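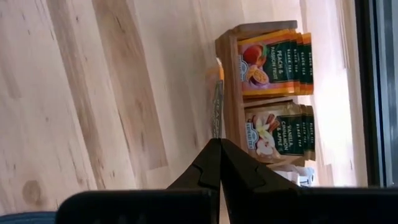 One loose tea packet, held upright in front of the caddy.

Hadik Two-Finger Gripper Review: Good With Tea, Moody About Chips

I have now spent 30 hours moving snacks a few inches at a time, and I have opinions about the Hadik two-finger gripper. Most of them are kind. The ones that aren't concern the manual.

The short version: if your old fingers are flat pads that handle blocks nicely and go to pieces over anything thin, the Hadik set is worth the money. I came to it from the Nartey pads, which I used for most of a year and defended in public.

Tea packets are a mean test. They're flat, slippery and packed so tightly in their caddy that I can hardly get one out with my own fingers. The Hadik tips are tapered, so you can work a point in beside one packet and leave its neighbors alone. Out of 40 tries I got a single packet on the first pinch in all but 11. With the Nartey pads I stopped keeping score, for morale.

The taper has a price. There isn't much finger at the business end, so a packet caught low swings like a saloon door if you move fast. Slow the arm down and it behaves.

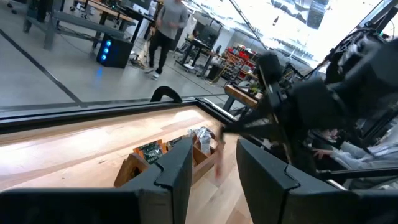
Wrist camera view past both fingers, with the snack caddy behind the left one.

A word on the camera, which you buy separately and which sits at the wrist. The fingers take up a great deal of the view. You get used to steering around your own knuckles, but anything behind the left finger is a matter of faith until you back off and look again. Quick moves smear whatever is between the tips. I'd happily trade some sharpness standing still for less of that.

Houshang Mazandarani, who runs the arms over at Arkville and has owned a Hadik set longer than I have, told me to stop staring at the wrist view for the approach and use a fixed camera instead, saving the wrist for the last inch. He was right, and he has brought it up since.

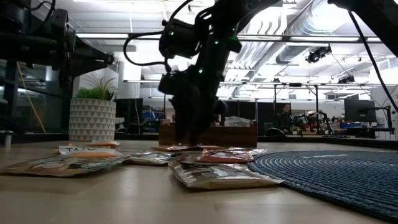
Straight down over a flat packet, right up against the wooden tray.

Foil packets lying flat are where you find out what you paid for. The tips have to come down nearly to the tabletop. A hair too high and you pinch air; a hair too low and the arm complains. The Nartey pads are a bit springy and forgive you here. The Hadik fingers don't give at all, so set your table height before anything else. The manual covers this on its second-to-last page, after the warranty.

Once the height was right, small packets came up well. Large bags were a coin toss. A bag full of air wants to be hugged, and two points are a poor way to hug anything. I went back to the Nartey pads for those and said nothing to Houshang.
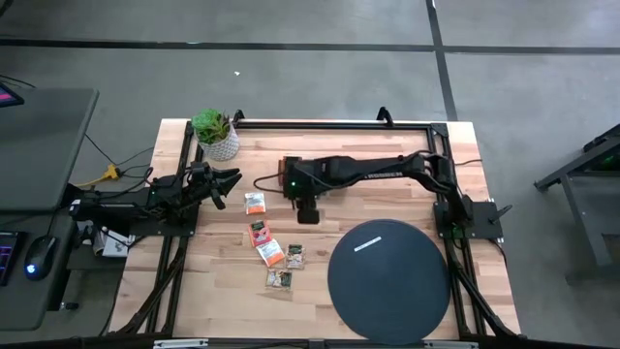
The whole table from overhead, two arms and five packets between them.

With two arms running, leave more slack in the gripper cable than you think. Ours loops out from the side, and on a Friday in April it met the other arm halfway through a handoff. The connector survived. Hadik sells a clip for this at a price I'd call ambitious; a strip of hook-and-loop does the same job.

Swapping fingers takes two screws and 5 minutes, or longer if you drop one of the screws, as I do. The spares bag holds no extra screws. Please fix that.

Liked: thin things, tight rows, quick swaps.
Didn't like: big bags, the blocked view, the manual.

I'm keeping the Hadik set on the right arm here in Traststead and the Nartey pads in the drawer — the top drawer, where I can reach them.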